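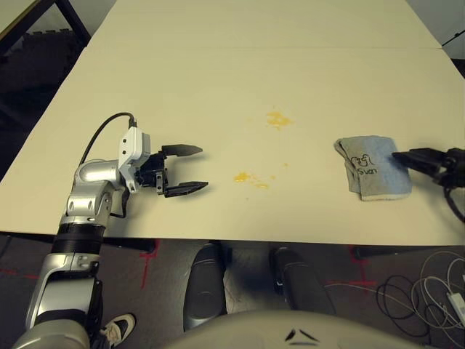
Speaker notes - Nultcombe Motorcycle Club, season review, 26/01/2025
Speaker: Ilze Ots

Welcome members and guests. Thank the Stockdale circuit for the use of the hall.

1. The opening round
Runar led from the second lap and won by more than 95 metres. The club had not expected this on a damp track. Detell retired with a broken chain.

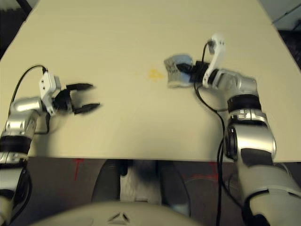 The stewards' report was accepted without appeal. Members may ask for a copy after the talk.

2. The title
Runar finished on 128 points, Detell on 79. Pause here for the riders to stand. 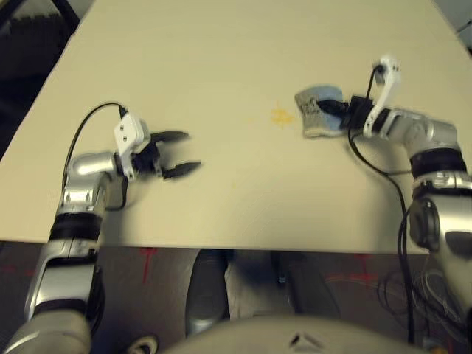
3. The coming season
Racing resumes in April. The 800 cc class will run as a separate race - entries go to the secretary in writing. Noise limits are unchanged.

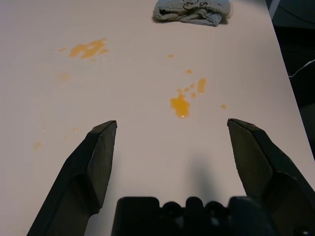
Table top and open gripper.

Take questions on the entry rules first, then on licences.

We use cookies to improve your visit. Accept | Manage settings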